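Katurness Minibus, 16 seats with driver

I've had this minibus on the road for a good while now and she's still the one I'd pick for a long day out. I call her the Katurness because that's the village we bought her from (long story, involving a very cold barn in February), and the name has stuck with our regulars, who now ask for her when they ring up!

She takes sixteen passengers in proper high-backed seats, all with three-point belts, and the aisle is wide enough that you're not clambering over knees to get out at the services. There's heating front and back with separate controls, so the people at the rear can be toasty while I keep a clear head at the wheel. Tinted side windows, reading lights, and a USB socket beside each pair of seats. The curtains are a bit old-fashioned, I know, but everyone who's done an early airport run likes them.

Luggage goes in the back, behind a full-height guard. It'll swallow a medium case each if you load it sensibly. Golf clubs, pushchairs and folding wheelchairs are all fine, just mention them when you book. If you've got more than that, ask for the Skemalex trailer, which adds another 3 cubic metres and has a lockable lid. I love that trailer. It tows beautifully and it's never let a drop of rain in.

What you get in the price: driver, fuel, and up to 200 miles in the day. Parking, tolls and ferry tickets are extra and I'll tell you what they come to before you say yes. I ask for 72 hours' notice to change or cancel without a charge, though if it's shorter than that do ring anyway and we'll see what we can do.

She's serviced every 3,000 miles or so, washed before every job and hoovered after it, usually by me with the radio on.
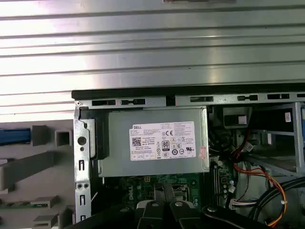

Urstead Coach & Minibus Hire

Pick-ups are free anywhere in Urstead and along the Wong Lane side of town. Further out I'll quote you for the extra miles, and it's normally less than people expect. Friday evenings go first, especially for theatre trips and weddings, so get in early if that's the night you're after.

Food and soft drinks are welcome on board. Red wine isn't, sorry, the seats are pale grey.

To book, ring the desk between 8am and 6pm or fill in the enquiry form with your date, your pick-up point and how many of you are coming.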